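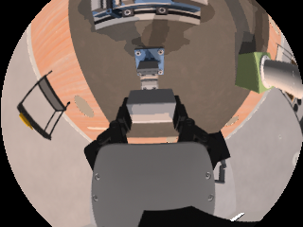

Slide 1: Title slide. Gripper seen from above, computer rendering.

Speaker notes, "Running a tool library in a small town", Plamley Community Hall, September 21, 2023
Ama Gbeho

Leave the title up while people find seats. Say hello, thank the hall for the urn and the chairs. Toilets are out the side door.

Slide 2: How we started
Kushnir Street shed, 13 tools, one exercise book. Most of the tools came from my uncle's garage when he moved into a unit. Nothing was labelled. We lent the hedge trimmer out twice on the same Saturday and had to ring both people.

Ask for hands: who owns a drill? Who used it in the past month? Wait for the laugh, then move on.

Slide 3: What people borrow
Pressure washer, every weekend in spring. Tile cutter. Long ladder, though see the insurance slide. Carpet cleaner, mostly end of lease. Hardly anyone wants hand saws and we have a whole wall of them. If someone offers you hand saws, say thank you and no.

Slide 4: Membership and fees
Explain the two rates. Concession members pay the same deposit as everyone else, and it goes back to them when they leave. Loans are for one week. We tried two weeks and the popular things were never on the shelf.
Late fees: we charge them, but cap them at 8 dollars. I have waived plenty.

Slide 5: Booking system
We moved from the exercise book to Drerkex last year. It took three evenings to enter the catalogue. Show the screenshot of the calendar view. Mention that you need a photo of every item and its case, otherwise attachments go missing and you can't say what was in there to begin with.
If asked about Skurevex: looked at it, too dear for our size.

Slide 6: Insurance and safety
Slow down here. Read out the list: test and tag on everything with a plug, guards checked at each return, written induction for the ladder and the chainsaw. We stopped lending the chainsaw in the end. The premium was more than the saw cost.

Slide 7: Repairs
Five of us do a repair night once a month. Blunt blades, frayed cords, seized motors. Cords go to a licensed electrician, no exceptions. Keep a parts bin and write the model number on the bag.

Slide 8: Questions
Handouts are on the table by the door. If time is short, skip the budget question and give people my email.
Finish by 8 so the choir can set up.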